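Gripper notes, part four
21 Feb 2025

The second gripper is finished, so I now have a pair. Both are hand-held, with parallel fingers and blue pads on the tips. The left one took me 27 evenings. The right one went faster - I had the jigs by then, and Stojan Delić lent me his tap set after I snapped mine.

Soft things are what I wanted to try first. The earlier pads, from June, slid off anything with give in it. I put down a pink sheet and got out the toys, some packing material and a few scraps. 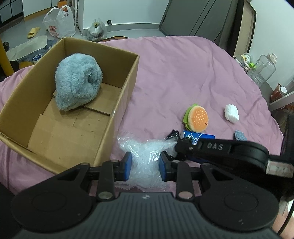 A bag of pellets in one, a lump of denim in the other. 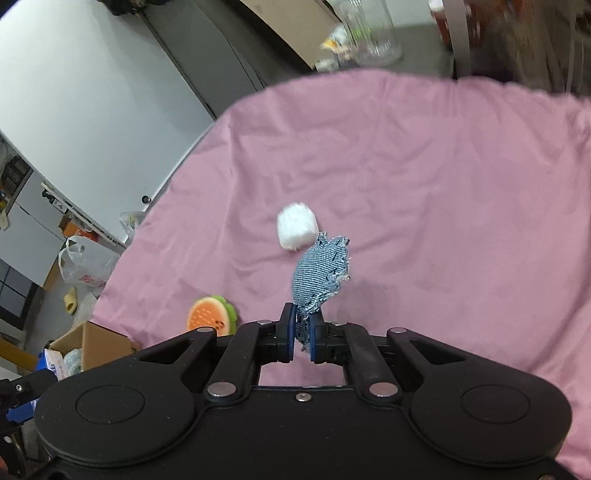
Pads and linkage

The pads are 30 mm long and held on with contact glue. I tried double-sided tape before that and it crept. Frayed fabric needs the tips to meet square, so I shimmed the left finger until they did.

The linkage still has some play at the outer screws. I ordered shoulder screws from Brumen, order 3582, and they should fit without drilling. Weight is 210 grams over what I planned, most of it in the body. I'll thin the walls on the next print and leave the arms as they are.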